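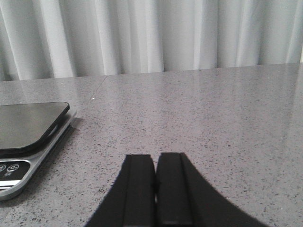 2024-05-05
By Marisol Rosenthal

Print this article | E-mail this article

The Grusstead Institute will begin the second stage of its public lighting trial in June, extending a program that has so far been confined to the library and the eastern stairwells. The work is directed by Dr. Mollier, who joined the Institute from private practice as an electrical engineer and now heads its building sciences section.

The first stage examined whether roof-mounted light pipes could replace electric lighting in interior corridors during daytime hours. Seventeen pipes were installed, each lined with a reflective film and fitted with a diffuser at ceiling level. Dr. Mollier described the results as encouraging, though uneven.

"The north corridor performed very well through the winter, which surprised several of us," Dr. Mollier said. "The stairwells were more difficult. There are two bends in each run, and every bend costs you light. We knew that on paper. Seeing it on a grey afternoon in January is another matter."

The section measures success by the number of hours in which fixtures remain switched off. Under the present rules, the electric lights are dimmed when a sensor at desk height records more than the set level for four minutes. An earlier version responded at once and drew complaints from staff in the reading room, where passing cloud caused the fixtures to rise and fall throughout the day.

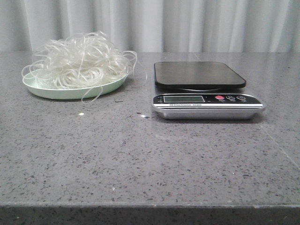

"People will tolerate a room that is slightly dim," Dr. Mollier said. "They will not tolerate a room that keeps changing its mind. The delay was a small adjustment to the software and it resolved most of the correspondence I was receiving."

The second stage will introduce a new controller, known as Sedanent, developed within the section over the past two years. It will take readings from all corridors together and forecast demand for the following hour. Asked whether the Institute intended to license the controller, Dr. Mollier was cautious.

"We have had inquiries – more than I had anticipated – and they will be answered in due course. My own view is that a publicly funded design should be published in full. The question of licensing rests with the Institute's board, and I would not wish to speak ahead of it."

Dr. Mollier also addressed the matter of privacy. The occupancy sensors used in the trial record the presence of a person and nothing further, and readings are deleted at the end of each day. A notice to this effect has been posted at every entrance to the Marwat Wing, where the next group of pipes is to be fitted.

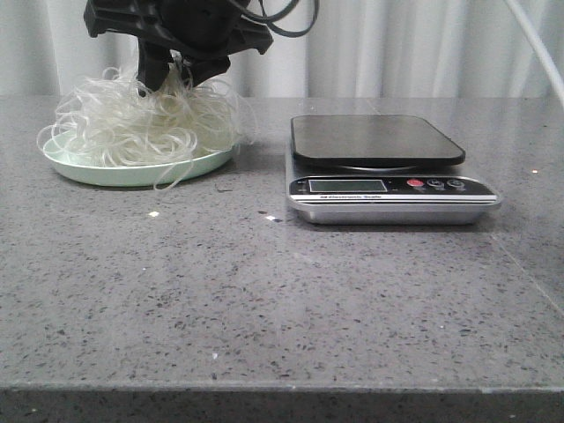 The Marwat Wing presents its own challenges. Its roof was rebuilt with heavier insulation, and each opening must be sealed against snow load and condensation. Dr. Mollier confirmed that the budget allows $1000 for sealing at each opening, and that the contractor has been asked to complete the centre corridor first.

"That corridor has no windows at all," Dr. Mollier said. "The colour of the light there has been the same since the building opened. I would like the people who work along it to know what sort of day it is outside."

Monthly readings from the second stage will be available at the Institute's front desk.

Contact Us | Copyright Grusstead Institute. All rights reserved. | Back to top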